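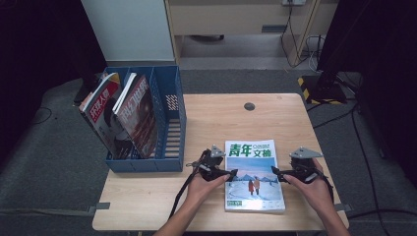
Eight steps, then nine

The first thing you notice in the Texier workshop is the smell - warm leather, beeswax, a bit of coffee from the pot by the door. Lakshmi Menon has been making shoes in Birthorpe long enough that she no longer notices it, though her daughter claims she can pick out her mother's coat in a crowded hallway with her eyes shut.

Menon learned the trade from Thierry Barbier, who took her on as an apprentice one August when she had come in only to have a heel repaired. He taught her to cut an upper in eight steps. She has since added a ninth, a second night on the last before the sole is stitched, and he still grumbles about it whenever he stops by, usually while wearing a pair she made that way.

A pair of Texier shoes takes 145 hours from the first measurement to the last coat of polish, and a good many of those hours are spent waiting for leather to settle into shape. Menon likes the waiting. She uses it to write up her customers' feet in a green ledger, which now runs to 794 entries, with notes on bunions, weddings, favorite walks and who can't bear a tight instep.

This spring she is finishing the Femau, a low lace-up in chestnut calf with a softly rounded toe and a single row of stitching along the side. Barbier drew the original years ago on the back of an invoice and forgot all about it. She found it tucked inside a box of old buckles, and the first pair, naturally, is being made in his size.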